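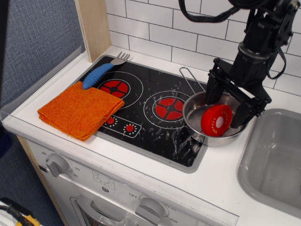
Altby Training Floor, Play Kitchen Stations
Shift Start Inspection Checklist, with Comments
Revision 6, July
Kept by: Nighat Bukhari, floor lead
Second reader: Hernán Cusi, operator, evening shift

To be completed by whoever opens the station. Mark each line OK, FIX or STOP. A STOP means the arm stays powered down until a lead has signed. Comments go under the line they belong to, in full sentences if you can manage it. Comments from the last revision have been left in where they still apply. Most of them do.

Section A. Before power

A1. E-stop button within reach of the operator's chair, tested, reset.
Status: OK
Comment (N.B.): Within reach means within reach of the shortest operator. We are no longer adjusting the button to suit Hernán's arms.

A2. Floor tape intact, nothing inside the line that can be stepped on or tripped over.
Status: FIX
Comment (N.B.): Cables and odds and ends keep drifting to the base of the unit. The tape marks where people stand. It was never meant as a shelf.
Comment (H.C.): Some of the odds and ends are mine. I will move them.

A3. Arm cables hang free through the full range of motion, no loop able to catch on the wrist or on a pan handle.
Status: OK
Comment (H.C.): Move the arm by hand through the whole reach before you sign this one. Looking at it and nodding is how we lost half a shift in the spring.

A4. Loose straps and ties trimmed or tucked.
Status: FIX
Comment (N.B.): There is a thin strap that comes loose, gets tucked, and comes loose again. Godmont's maintenance guide says to "secure as appropriate." I have asked them what is appropriate. Ticket is open.

A5. Gripper fingers: screws tight, no cracks, both fingers closing evenly.
Status: OK

Section B. The station

B1. Kitchen unit stable, does not rock when leaned on.
Status: OK
Comment (N.B.): These units were designed for customers about three feet tall. Please don't sit on them during breaks. You know who this is for.

B2. Counter edge guard in place along the front.
Status: OK

B3. Cooktop surface condition.
Status: OK, worn
Comment (H.C.): Scuffed around the right burner, where most of the pan work happens. It doesn't affect the task. I spent nine years on a real line at the Rizvi cafeteria, and that stove looked worse and was also on fire from time to time.
Comment (N.B.): Surface wear is acceptable. Lifting or peeling is a FIX.

B4. Oven dials turn freely and return to OFF.
Status: OK
Comment (N.B.): Yes, it is a toy oven. Yes, we check it. An operator who gets used to skipping OFF in here will skip it at the Flasport kitchen, where the ovens mean it.

B5. Props: saucepan, fork, towel and round red piece match the task card.
Status: OK
Comment (H.C.): The card says "lid or similar" for the round red piece. Three operators have given it three names in the log. Can we settle on one? I vote lid.
Comment (N.B.): Lid it is. I'll change the card.

B6. Saucepan handle turned away from the sink side and clear of the arm's return path.
Status: OK

B7. Towel folded flat, no threads able to wrap a finger joint.
Status: OK
Comment (N.B.): A little fraying at the edges is fine. Replace it once a thread is longer than a fingernail. I am not specifying whose fingernail.

Section C. With power on

C1. Warning light on, second person told out loud.
Status: OK
Comment (H.C.): Out loud. A thumbs-up from across the room could mean anything, and with me it usually means coffee.

C2. Slow-speed pass over the cooktop, no contact.
Status: OK

C3. Grip test: reach into the pan, take the lid, lift clear, put it back.
Status: OK with comment
Comment (H.C.): When the lid leans on the inside wall of the pan, come in from above with the fingers open on either side and wait before you close. If you rush, you pick up the pan too. The people writing the schedule think this should take 6 seconds. They are welcome to the chair.
Comment (N.B.): The 6 seconds has been taken off the wall. Log the attempt as it went, failures included.

C4. Hands stay outside the tape while the arm is live. No reaching in to "help."
Status: STOP issued once this month, cleared the same shift
Comment (N.B.): Everyone who has cooked for a living has the reflex. You see a thing about to tip and your hand goes. Let it tip. The pan is light and the floor is used to it.

Section D. The people

New section. Godmont's template didn't have one.

D1. Operator has had a break in the last 2 hours.
Status: FIX
Comment (H.C.): On the line I was tired in the feet. Here it's the eyes and one thumb. Nobody's old break schedule covers a thumb. Please don't copy the cafeteria one over and call it done.
Comment (N.B.): Agreed. New schedule goes up before the next intake.

D2. Chair and screen set for the person now sitting there.
Status: OK

D3. Attempt count for the shift is not displayed where operators can compare.
Status: OK
Comment (N.B.): The station passed 2,341 attempts and someone made a sign. I liked the sign. Then people started racing for the next 1,000, so the sign is in my drawer.

D4. Operator has been told, in plain terms, what happens to their kitchen post when the arm moves to Flasport.
Status: FIX
Comment (H.C.): We've been told "roles will evolve." I have asked what mine is evolving into and whether it pays the same.
Comment (N.B.): I've put the question in writing and I'm leaving this line at FIX until there's an answer I can read out on the floor. If a manager wants it marked OK, the pen is on the clipboard and so is the space for their name.

Open items: A2, A4, D1, D4
Station cleared for use: yes, evening shift
Signed: N. Bukhari
Read and agreed, except the part about the chair height: H. Cusi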